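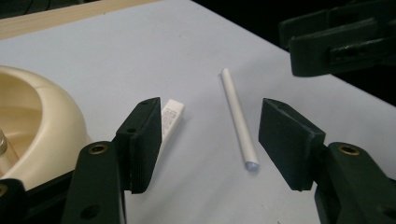
Irena Krawczyk coordina en Cuditz la recogida de ejemplos para un sistema que aprende a manipular objetos pequeños. Lleva 13 meses en este trabajo.

«Cada ejemplo es una persona que hace la tarea con las pinzas en la mano», explica. «Tenemos 2.834 guardados, y de ellos hemos descartado 212.» 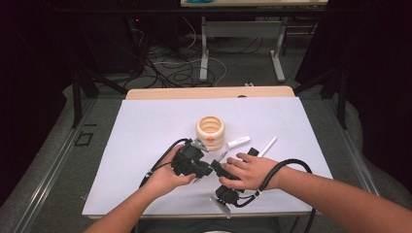 Las pinzas de mano, sobre la mesa de trabajo.

Le pregunto qué es lo más difícil. «La tiza. Es fina y rueda. Yo pido a todos que se acerquen despacio, pero cada uno tiene su manera, y esto también es útil para el modelo.»

En agosto empezarán con dos mesas.

Comentarios

Grusel: ¿Los descartados se borran?

Wasilewska: Muy clara la explicación, gracias.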